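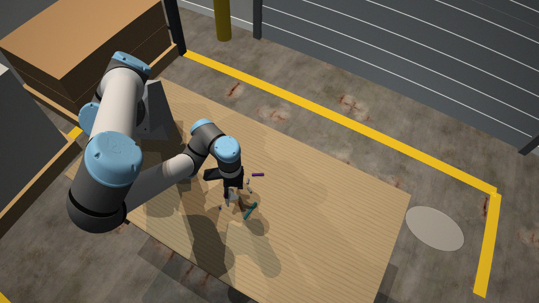 연구실 소식: 손목 카메라만으로 작은 블록 집기, 시뮬레이션 중간 결과

Trallico 조작 연구팀이 12월 한 달 동안 진행한 블록 집기 실험의 중간 결과를 정리했다. 과제는 단순하다. 나무 테이블 위에 흩어진 작은 블록 가운데 지정된 색의 블록을 로봇 팔이 집어 드는 것이다. 모든 시행은 시뮬레이터 안에서 이루어졌고, 실물 로봇 실험은 아직 시작하지 않았다.

이번 실험에서 비교한 것은 정책에 넣는 영상의 구성이다. 첫 번째 조건은 외부 시점 영상과 손목 어안 영상을 함께 쓰고, 두 번째 조건은 손목 어안 영상만 쓴다. 두 조건의 학습 데이터 양과 네트워크 구조는 같다. 외부 카메라는 설치 위치가 조금만 바뀌어도 보정을 다시 해야 하므로, 손목 카메라 하나로 충분한지를 먼저 확인하고 싶었다. 공동 연구를 하는 Berkmont 쪽에서도 같은 질문을 여러 번 해 왔다.
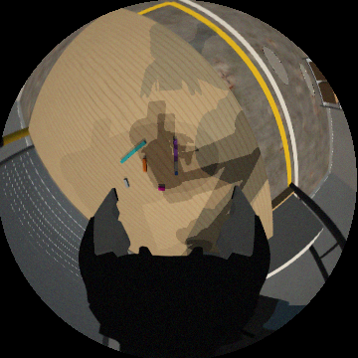
손목 영상의 가장 큰 어려움은 그림자였다. 초기 모델은 조명이 고르게 퍼진 환경에서만 학습했고, 광원의 방향을 바꾸면 접근 단계에서 자주 멈추었다. 팔의 그림자가 테이블 한가운데를 가로지르고 보라색 막대가 그 가장 어두운 부분에 들어가는 배치가 대표적인 경우다. 청록색 막대처럼 길고 색이 밝은 물체는 그런 조건에서도 비교적 잘 찾았으나, 작은 블록은 위치 추정이 흔들렸다. 어안 렌즈의 왜곡도 문제를 키웠다. 테이블 가장자리와 바닥의 노란 선이 둥글게 휘어 보이기 때문에, 직선을 단서로 삼던 기존 자세 추정 모듈은 사용할 수 없었다.

그래서 두 가지를 바꾸었다. 우선 학습 때 광원의 방향과 세기를 시행마다 무작위로 정했다. 그림자는 흐릿하게 처리하지 않고 경계가 뚜렷한 상태로 두었다. 다음으로 영상을 펴는 전처리를 없애고 원형 영상을 그대로 입력했다. 펴는 과정에서 주변부 화소가 늘어나면서 손가락 끝 근처의 정보까지 함께 뭉개지는 일이 있었는데, 전처리를 빼고 나서는 그런 현상이 사라졌다.

평가는 조건마다 100회씩 했다. 물체의 초기 배치와 광원은 두 조건에 똑같이 적용했다. 손목 영상만 쓴 조건은 외부 영상을 함께 쓴 조건보다 성공 횟수가 4회 적었다. 처음에 예상했던 것보다 차이가 작다. 집계할 때 한 조건의 기록이 101회로 나와 확인해 보니 초기화 직후의 빈 기록이 하나 섞여 있었고, 이를 제외한 뒤 다시 계산했다.
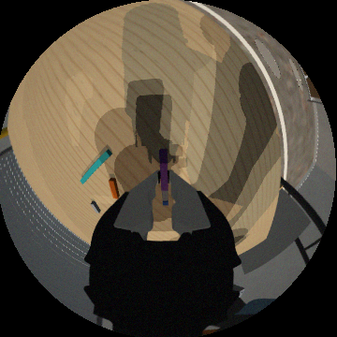
실패한 시행은 대부분 마지막 접근 단계에서 나왔다. 목표 블록 옆에 다른 블록이 바짝 붙어 있으면 손가락 한쪽이 먼저 닿아 목표가 밀려난다. 외부 영상을 함께 쓴 조건에서도 같은 유형의 실패가 있었으므로, 카메라 구성보다는 그리퍼의 접근 각도와 관련된 문제로 보고 있다. 현재 정책은 손목 회전을 접근 초반에 결정하고 이후에는 거의 수정하지 않는다. 회전을 끝까지 갱신하도록 바꾼 버전을 학습 중이며 결과는 다음 호에 싣는다.

학습 환경의 설정 파일과 평가용 배치 목록은 내부 저장소의 Flemine 폴더에 올려 두었다. 광원 무작위화의 범위는 설정 파일 3번 항목에서 바꿀 수 있다. 이전 버전의 렌더러로 실행하면 그림자 경계가 다르게 나오므로 버전을 먼저 확인해야 한다.

실물 실험은 Rivas 시험동에서 할 예정이다. 장비 사용 일정은 수요일 팀 회의에서 정한다. 실물 단계에서는 블록 종류를 늘리지 않고, 시뮬레이션에서 쓴 색과 크기를 그대로 유지해 결과를 비교한다.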